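**Gistasov adds two tabletop baskets to its Tindall storage line**

Mar 31, 2020

SUKATITZ – Gistasov today announced two additions to its Tindall range of woven storage: a rectangular orange tray basket and a longer, narrower basket in dark brown. Both are sold singly and as a set. Orders from retail accounts are open now, with first deliveries to stores scheduled for September.

The Tindall range was previously limited to floor and shelf units. The new models are shallow enough for use on a desk, counter or dining table and are meant for items that are handled several times a day, such as mail, chargers, napkins, bread and cutlery. 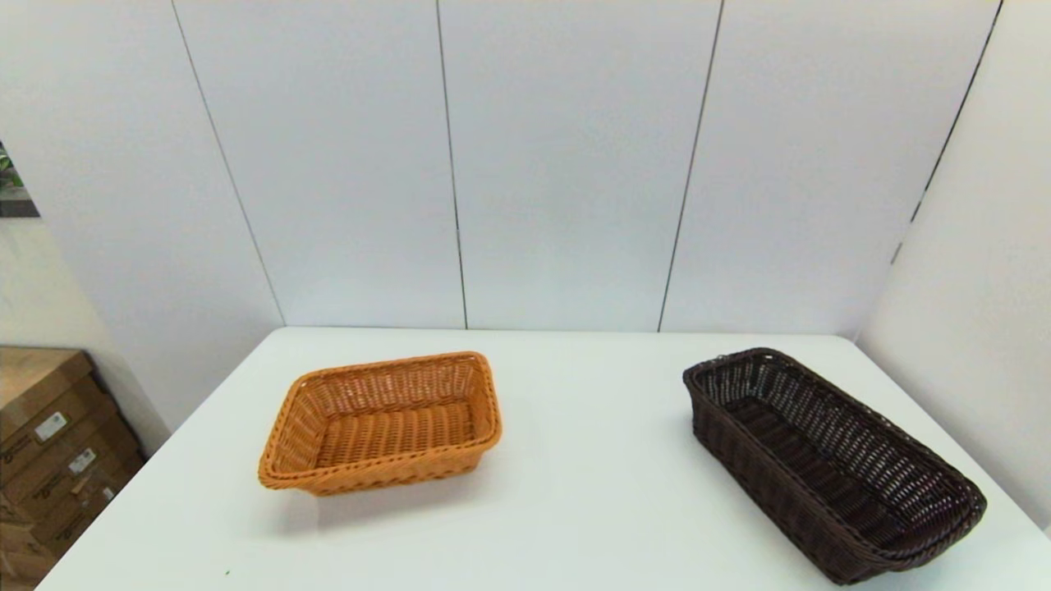
*Tindall tray basket in orange, left, and Tindall long basket in dark brown, right, on a white tabletop.*

**Construction**

The orange model has a flat woven floor with parallel ribs across the width. The side walls flare outward and the corners are rounded. A thicker braided band runs around the full top edge and forms the rim. The band is worked into the wall strands and is not a separate trim piece. It can be used as a grip along any side.

The brown model follows the same general approach in a narrower format. It was drawn up for positions where a tray of standard width leaves too little working surface: along the back of a desk, beside a sink, or at the end of a counter. The color is applied to the strand before weaving.

Sample baskets of each model were tested at the company's Sukatitz workshop. The procedure consisted of 200 lift-and-place cycles by the rim under a distributed load, followed by 28 days of storage under load at room temperature. Samples were then checked for rim separation, floor sag and loose strand ends. Production approval was given after the second round of samples. The first round was returned to the weaving supplier with a request for tighter corners.

"The corner is where a woven basket usually starts to come apart," said Kuo-hua Lui, product manager for the Tindall range. "We changed the order in which the corner strands are locked before the rim goes on. It adds time to each piece, but the wall keeps its angle."

**Storage when not in use**

The two models are not sized as a nesting pair. When both are empty, the brown basket can be set on top of the orange one, which frees most of the table. Gistasov recommends this order for short-term storage. Loaded baskets should not be stacked, and a stack should not be carried by the upper basket. 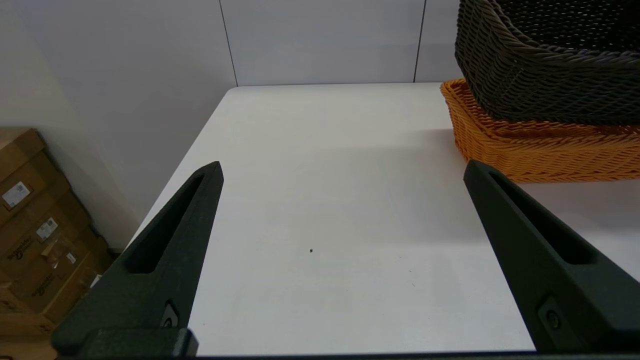 *Stacked order: dark brown basket on top, orange basket below, at the back right of the table.*

The company looked at a matched-footprint version early in development and dropped it. Store buyers consulted at the time asked for different proportions that could be placed side by side, and considered exact nesting a lower priority for table use. A lid was also considered and has been deferred.

**Care**

Baskets should be emptied and brushed out before wiping. A soft dry brush is sufficient for crumbs caught between the floor ribs. For marks, use a damp cloth and air-dry upside down. The baskets are not suitable for dishwashers or for direct contact with hot cookware. Food should be placed on a liner or cloth. A washable cotton liner cut for the orange model is in preparation under the Cliltik name and will be announced separately.

**Availability and packing**

Retail accounts may order the models in any ratio, subject to a minimum of 100 pieces per order. The set consists of one orange and one brown basket with a paper band and a care card. Single baskets ship with a hang tag only. No plastic film is used in the retail pack – outer cartons are lined with paper on all sides.

Replacement care cards and shelf labels can be requested with any order. Item codes for the new models are listed in the spring supplement to the Tindall trade catalog. Codes for existing floor and shelf units are unchanged.

Display samples are available to current accounts on loan for a period of 28 days. Requests should name the store location and the intended display surface, as the sample kit includes either table risers or a shelf strip.

**About Gistasov**

Gistasov designs and distributes household storage products, including the Tindall woven range and Cliltik textile accessories. Design, sample testing and trade sales are located in Sukatitz.

**Press and trade contact**

Kuo-hua Lui, Product Manager, Tindall
Gistasov, Sukatitz

Images may be reproduced with coverage of the Tindall range. Please credit Gistasov.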